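Recording good jacket-folding demos with a hand-held gripper

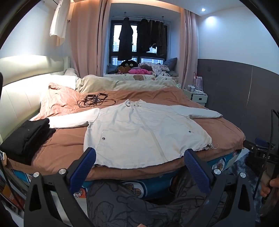 Jacket flat on the bed, right sleeve already in, left sleeve still to go.

Folding clothes is my favourite thing to record. It's cheap, you can do it at home, and every garment behaves a little differently, so the learning system gets something new out of nearly every take. I've now got 2272 clips saved for the Nudetti folding set and I still get a kick out of watching a clean one play back!

I'll use a light zip-front jacket here, but most of the steps work for shirts and hoodies too.

1. Pick your surface

A bed is great. It's big, it's soft, and the padded fingers can press down a bit to get under a hem without jamming. Don't smooth the duvet until it looks like a hotel. A few rumples are good for variety, as long as the garment itself can lie reasonably flat.

Leave the rest of the bedroom alone. Curtains, plush toys, a stack of folded clothes off to one side, all of it helps the model cope with real homes. Just keep the folding area clear, and push cables well back so a sleeve doesn't drag them along.

2. Lay out the jacket

Face up, zip running down the middle, collar away from you and hem closest. Stretch both sleeves out to the sides. If there's a drawstring or a toggle at the hem, let it sit where it falls. Those small dangly bits are the hard part for a policy and we want plenty of them.

3. Start the recording with your fingers open

Hold the gripper over the hem for a second before you move. In Mangubat (the little app I use for trimming) that pause makes it very easy to find the start of a take.

4. Fold the sleeves

Right sleeve first, in along the body. Pinch near the cuff, lift, carry it across low and let go. Then do the left the same way. Keep the order the same for a whole session and swap it next time - mixing orders inside one batch made my early training runs dither between the two sleeves.

Move at the pace you'd fold at if you were chatting to someone. Super slow clips look tidy but they teach the robot to hesitate.

5. Bring up the hem

Grip one lower corner, fold up towards the collar, then go back for the other corner. One gripper means two grabs, and that's fine. If the fabric slips, keep recording and grab it again. Recoveries are gold! Casimiro Palacios talked me into keeping mine back in September and I wish I'd listened sooner.

6. Reset and go again

Shake the jacket out, turn it a little and lay it down somewhere slightly different. I do 56 takes per garment, then change to another colour or fabric. After 100 I get sloppy and it shows.

What to throw out

- takes where your other hand touches the cloth
- takes where the fingers leave the camera's view for a long stretch
- anything where tracking jumped (Prustex flags these in red)

Dark clothes on dark bedding are worth recording as well, but check the first clip before you do the whole lot. Turn on the ceiling light if the window is your only source, or the far side of the garment can go murky late in the day.

Related
Cleaning the finger pads between sessions
Naming your takes so you can find them later
Towels, tea towels and other easy rectangles
Importing Unetell logs into Prustex
Socks: a beginner's guide to pairing demos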